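Delorme Fan Convention Returns to Purkia Hall in October

2 min read
13 shares | 2 comments

BERPORT – The Delorme fan convention will return to Purkia Hall in October with a larger dealer floor and a second stage for costume judging.

The event is for followers of the space serial Delorme and related shows. Doors open at 10 a.m. Tables have been booked by 42 dealers, selling scripts, model kits, posters and secondhand costume pieces.

The main stage will host cast panels and a screening of two restored episodes. Seating for the screening is limited to 400, and wristbands will be handed out at the front desk from noon. Autograph sessions are ticketed separately.

Costume entries can be registered online or at the door. Props must be checked at the Sillell Street entrance, and metal blades are not allowed inside.

Out-of-town visitors can book a room at the convention rate through the Sillell guesthouse, a short walk from the hall. Parking at Purkia Hall is free for ticket holders after 5 p.m.
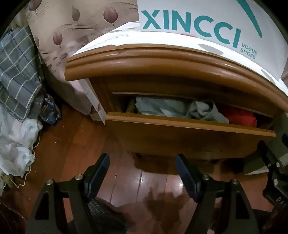
A nightstand with a white cloth cover and its top drawer partly open.

Day passes and weekend passes are on sale now at the Purkia Hall box office. Press passes must be requested in advance.

Share this release (13)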